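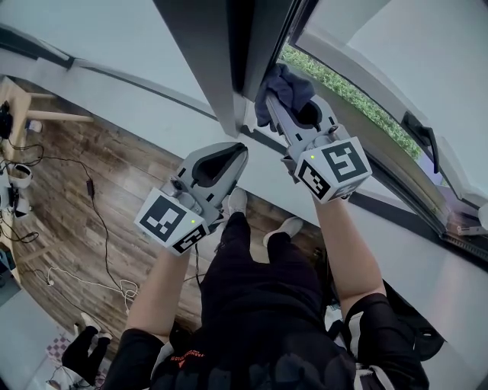
Lurnico microfibre window cloths, pack of four: review

I bought these in March to replace a drawer full of old tea towels and one chamois that had gone stiff. I have used them since then on the windows of a second-floor flat with tilt-and-turn windows throughout. The frames are dark grey, and they show every bit of dust and every dried raindrop. White frames hide more than you would think, at least until the dirt builds up in the corners.

What you get

Four cloths in dark navy, each 32 cm square, with a stitched hem and a care label sewn into one corner. Two are a short, smooth weave for glass and two have a slightly longer pile for frames and sills. The colour is the same for both, so you have to go by feel. I put a few stitches of white thread in the corner of the glass ones after I had mixed them up twice.

There is no spray, no bucket and no handle in the pack. Lurnico sells a cleaning fluid separately, but I have only used water with a drop of washing-up liquid.

On frames

The longer pile cloth is the better of the two types and the reason I would buy the pack again. Wrung out well, it picks up the grey film that settles on the sash and holds on to it. An ordinary cotton cloth tends to push that film along and leave it in a line at the end of the stroke.

Corners are where most cloths let me down. On an inward-opening window the lower corner of the sash collects grit, and you need something thin enough to fold to a point but thick enough not to slip. Crumpled up and pressed in, this one gets into the angle well. It will not reach behind the hinge. I use a cotton bud for that.

The rubber seal is fine too, as long as you wipe along it and not across it. The pile catches a little on the seal if you drag it sideways.

On the bottom track

Less good. The ridged part of the track fills up with dead flies, bits of leaf and, if you have a hedge nearby, a lot of pollen in spring. The cloth turns this into mud. Hoover the track first with the narrow nozzle, then wipe. With the loose stuff out of the way, one pass with a damp cloth and one with a dry one is enough.

On glass

The smooth cloths do a decent job on the inside. Outside, where there was hard-water spotting from the winter, I had to go over each pane twice and there was still some haze in low evening sun. The Brumulik glass cloth I had before was a bit better at this, but it cost more and wore through along the fold.

If you have just washed them, rinse them again before you do glass. Any detergent left in the cloth will smear.

Washing and wear

The label says 30 degrees, no softener, no tumble dryer, and the makers claim 200 washes. I am nowhere near that. Mine have had a wash most weeks and the hems are still straight. The first wash let out a fair amount of navy dye, so keep them away from anything pale. I ruined a white pillowcase.

They dry overnight on a radiator or over the bath. They do pick up fluff from everything else in the machine, so I now wash them in a net bag.

Compared with others

I have also tried the Vuveo frame mitt, which goes over the hand like an oven glove. It is quicker on long straight runs but too bulky for corners, and it takes two days to dry. The Friesen sponge cloths are cheaper and soak up more water, so they are handy for condensation on the sill. They leave dark frames streaky.

Worth knowing

Open the window fully before you start and clear the floor below it, as dirty water does run off the lower edge of the sash. Dark cloths hide how dirty they are, so change the water when it looks grey and don't go by the cloth.

Good for: dark frames, sash corners, sills.
Not so good for: hard-water marks, tracks that have not been hoovered.

Four out of five. I would give them the last point if the two types came in different colours.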